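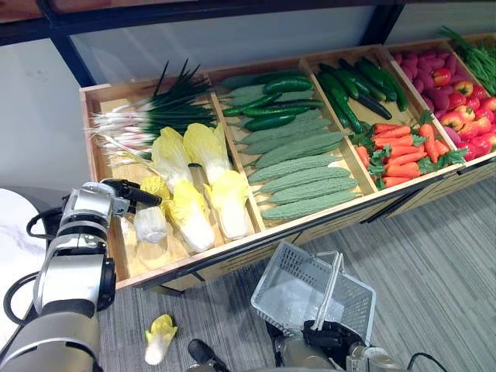
Chun-yin Poon asked under my last post why I keep quoting lactate threshold from a step test when the critical power figure from the same month comes out higher, and which of the two I would pace a long climb from. The short reply is the lower one. The longer reply needs some numbers.

My step test starts at 120 watts and goes up 20 watts every three minutes. A drop of blood is taken from the earlobe in the last half minute of each stage. I mark the threshold at the first stage where lactate rises by more than 1 mmol/L over the stage before. In June that put it at 228 watts, with a heart rate of 161.

Critical power comes from a different set of rides. I do three all-out efforts on separate days, lasting three, seven and 12 minutes, and plot total work against time. The slope of the line is critical power and the intercept is the work available above it. The same June block gave 246 watts and an intercept of 17 kJ.

The gap is 18 watts. Part of it comes from the stage length. Blood lactate lags behind the muscle, and a three-minute stage doesn't leave it long to settle. Five-minute stages would help, but then the test runs past 40 minutes and fatigue gets into the last readings. Part of it is the choice of marker. With a fixed 4 mmol/L line the same data would read 241 watts, and the two methods would look as if they agreed.

The efforts have their own faults. If the 12-minute ride is paced badly the slope drops, and if the three-minute ride is poor the intercept drops and the slope goes up. I repeated the short one a few days later and gained nine watts, which took critical power down to 244. I have left the first value in the spreadsheet with a note beside it.

For the climb at Florkarum, which takes me a little over 50 minutes, I held 230 for the first half. Heart rate drifted from 158 to 166. Holding 246 from the bottom would have meant riding right on the estimate, and a small error upwards there uses the intercept long before the top.

One change for the next round: the room will have a fan running from the first stage. In June I switched it on at the fifth, and heart rate fell four beats with no change in power, so the heart rate column for that test is best ignored above 200 watts.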